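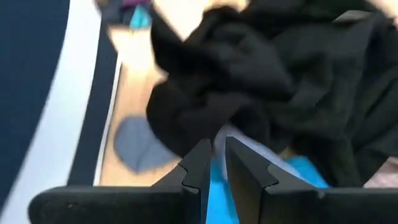 Gripper at work on mixed fabrics at the Floltura sorting station, Hiltthorpe.

Floltura brings robot sorting to its Hiltthorpe laundry

HILTTHORPE, 18 Oct 2018 – Floltura, a laundry service for hotels and care homes, announces today that two robot arms from the company Tunetti are now working on the sorting of clothes at its Hiltthorpe site. The trial began in May and will continue for one more year.

The site employs 234 people. Until now, the sorting was done fully by hand, in shifts of eight hours, and it was the work for which our employees most often asked to be moved.
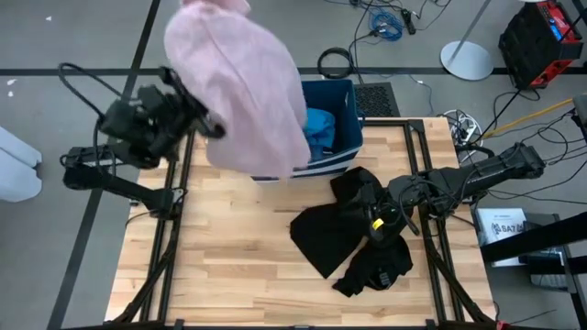 No position is removed by this change. Sorters who wish it receive 3 weeks of training and then supervise the station, correct the arms when a garment is not taken well, and check the pieces for damage. Other colleagues have moved to the repair room – a department which had too few hands for many years.

The arms are still slower than a trained person, especially with dark and heavy clothes. Floltura will publish the results of the trial for its customers and staff.

Press contact: Floltura press office, Hiltthorpe, extension 265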